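Cleaning up an old board before you paint on it

Quick version, I have 5 minutes before pickup. Rania Bouzid asked how I prep the scrap boards for the Thursday group so I'm typing it up once.

You need
a flat board, any offcut
sandpaper, 180 grit
damp rag and a dry rag
wood filler, small tub
primer (I use Torico, whatever you have is fine)
a little stand to dry it on

Step 1. Look at the edges first. Everyone checks the face and forgets the sides. Faces are usually ok, edges get knocked around in the garage. Tilt it under a lamp and run a thumb along.

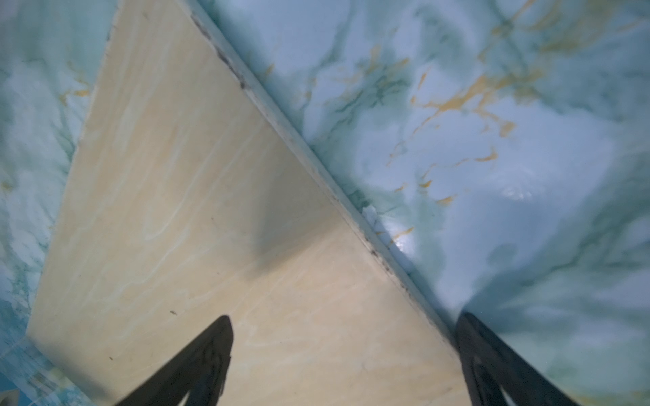

Dark spots and chips along the edge strip. Face is mostly fine.

Step 2. Wipe. Damp rag, wrung out hard, you don't want a soaked board. Go with the grain lines if it has any. Dry rag straight after. Spots that won't wipe off get sanded.

Step 3. Sand the edge, light strokes, one direction. Loose bits, pick them off now or they'll come up in the primer later and you'll be swearing at it. Wipe the dust.

Step 4. Fill chips. Tiny bit on a fingertip, press in, scrape flat with an old card. Let it go hard, check the tub for how long. Sand agian, just the filled parts.

Step 5. Drying and display. Lay flat for the first coat, then move to a stand so air gets at both sides. A small wooden one does the job for light boards.

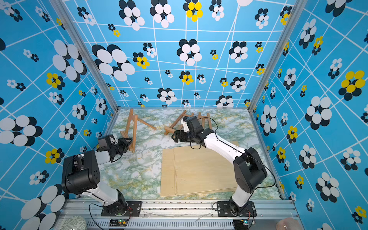

Whatever stand you use, try the legs before the board goes on. Push gently from the front. If it walks backward put a scrap of shelf liner under the feet. Bigger boards lean on a wall instead, Jade Tindall lost a good one off a stand that was too short for it.

Step 6. Second coat. Thin! Do the edges with what's left on the brush. Overnight before paint, longer if its humid.

Lacey Goodall skips the primer on pale boards and likes the grain showing thru. Your call. Filler patches will show tho.

Paint list for Thursday still to come.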